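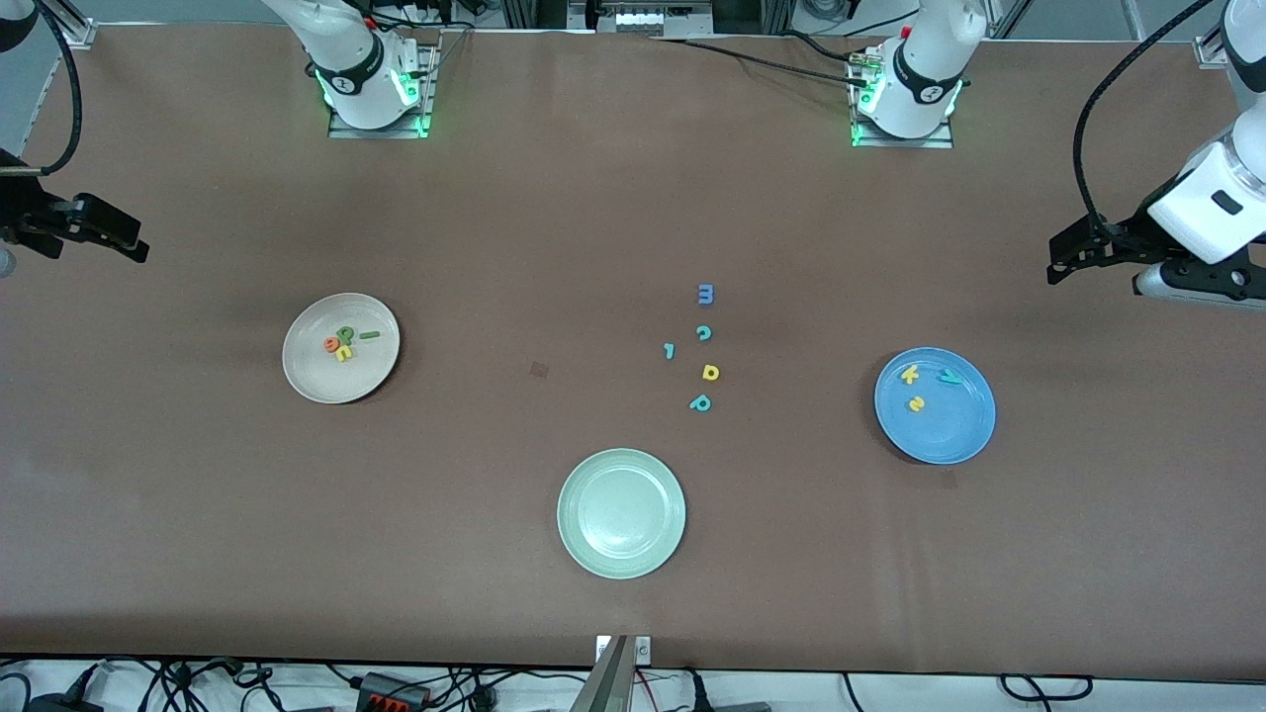

Two-arm letter sorter: spelling words from foam letters onto plates

Posted in: Home & Workshop Builds > Arms and Grippers > Work in Progress

gluepot_jen
Right, the shared workshop bench at Sheehan is finally doing something other than collecting mugs! Both arms are bolted on, both bases are showing green lights, and I've moved on from shuffling wooden blocks to foam alphabet letters. The plan is that I type a word, the arms find the letters on the tabletop and drop them on a plate in the right order. At the moment I'd settle for them landing on the plate at all.

So far I'm teaching it by hand, moving the arms through each pick and recording as I go. I've got 1596 picks saved and I'm going for 3000 before I let it loose on its own. It's slow going but strangely good fun, like a very fussy board game.

Three things I'd love help with:
- letters that overlap on a plate (there's a yellow n sitting over the bottom of the p on the beige one)
- letters at odd angles, such as that blue m turned round so it could pass for a 3
- whether different coloured plates are a help or a nuisance

bracket_and_braw
Lovely stuff. I've been following your arm posts since the first wobbly one and this is a proper leap. On the overlaps, I wouldn't try to pick from a pile yet. Have the arm nudge the top letter sideways with closed fingers, then look again and pick. I did that with felt shapes on my Neltthorpe build and it saved me weeks of swearing.

tinfoil_moth
Disagree with the nudging, sorry! Foam on a plate with a raised rim is going to ride up the edge and end up on the floor. Pick the top one straight off, even if the grip is ugly, and put it down on bare table. Sort it out from there.

bracket_and_braw
It only rides up if you nudge too far. A thumb's width is plenty.

tinfoil_moth
A thumb's width on that plate could well be the rim, depending which way you go. I'm not saying it never works, I'm saying the direct pick has fewer ways of going wrong.

gluepot_jen
You can both be right, I've got two arms :) I'll record 25 of each and put the numbers up here. The rim on the beige one is pretty low, for what it's worth.

oddsocks_robotics
What about p and d? You've got a teal p at the bottom of that column and a yellow d right next to it. Turn one upside down and it's the other. How's the software meant to know?

gluepot_jen
It can't, and neither can I half the time. My rule for now is that everything gets read from the front of the table, so if a d is lying upside down it counts as a p and goes in the word as one. There's an l or a dash by the p on the beige plate as well, and I'm not going to pretend I know which it is. I've told it that straight bars are always l.

oddsocks_robotics
Ha, fair enough. You could put a dot of paint on the bottom edge of each letter? Cheap fix.

lathe_o_clock
Please don't paint them. The whole joy of this is that it copes with ordinary letters off the shelf. Once you start marking things up you'll be marking things up forever.

oddsocks_robotics
Some of us like things that work by Saturday!

lathe_o_clock
Each to their own. On the plates: keep the colours different. Blue plate, beige plate, that pale mint one, all easy to tell apart, and you can give orders like "put the z on the mint plate". The only thing I'd watch is shine. I can see the light bouncing off the mint plate, and on my Bodoswood rig a reflection like that kept getting taken for an object. A lamp with a bit of baking paper over it sorted mine out.

gluepot_jen
Oh that's a good shout, thank you! I'd been blaming the code. I'll try the baking paper tonight.

wiry_wilf
Great build, but can I be the boring one about the cables? There's a right tangle along the front, and that thick one looping down to the gripper on the right makes me nervous. What happens when the arm swings across the middle?

gluepot_jen
You can be the boring one, it's on my list. The loop is long on purpose, as I had it shorter and it tugged at full reach. The spaghetti along the front is just me being lazy.

wiry_wilf
Long is fine, loose is the trouble. Clip it once near the top and leave the rest free. Fabric tape, not zip ties, you'll be redoing it.

tinfoil_moth
Seconding wilf. I lost a whole evening's recordings to one plug working loose.

bracket_and_braw
What's the first word going to be?

gluepot_jen
"pen", because p, e and n are all on the beige plate already and I fancy an easy win. Mint plate is where it's going to be spelled. I'll report back after the nudge versus grab trials.

Related threads
- Fluminberg gripper fingers: rubber pads or bare?
- Recording by hand: 1028 goes at folding a tea towel
- Stopping two arms bumping elbows
- Best cheap lamp for a camera over a bench
- Bodoswood rig, part four: new table, same wobble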